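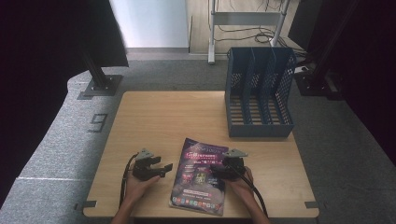
Home | Posts | Archive | About

14 Oct 2023, by the owner of this blog

I have kept magazines since I moved to Widthorpe, and they were living in piles under the bed. In September I bought a file organizer, dark blue plastic, with four compartments. It stands now in the back corner of the table.

My rule is simple. I look through each magazine one more time, and if I find 2 pages I want to read again, it stays. Yesterday 17 went to the paper bin and six stayed. I felt a little sad, but my bed is easier to clean under.

Contact | Back to top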